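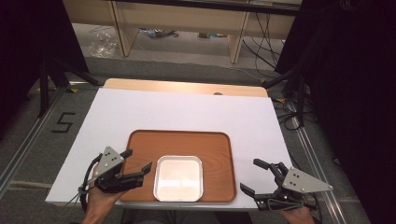 Ticket 800 — Tray pickup, two-handed: dish slides when tray is lifted
Opened by: Urszula Jasińska
Assigned to: Levente Hegyi
Status: open
The tray lift policy still can't carry a loaded tray from the table to the counter without the load moving. The test item is the small square metal dish, placed slightly right of center on the wood-grain tray, with one gripper coming in at each side rim. Empty tray is fine. With the dish on it, 4 of 25 runs finished with the dish where it started.

11th September, Hegyi
Checked the logs. The left side closes first and starts to lift before the right side has force on the rim. Tray tilts, dish slides. Added a wait so neither arm lifts until both report contact.

Hegyi, later
Wait is in. Tilt at pickup is smaller. New problem: if one finger lands on top of the rim and not under it, contact still reads true and the tray drops on that side.

Górecki
Same thing we had in May with the Usico baking sheets. Raising the force limit didn't help then, it only bent the sheet. I'd retrain on demos where the lower finger goes well under the rim before closing.

Jasińska
Agreed. Please keep the dish off center in the new demos. Stedton asked if this can clear tables in their lunchroom by itself. I told them no. It can move an empty tray, and a person is still faster — cups and anything with liquid are out for now.

Hegyi
Demo request sent to Ross Pringle. Force limit left at the old value. Will rerun the 25 when the new checkpoint is ready.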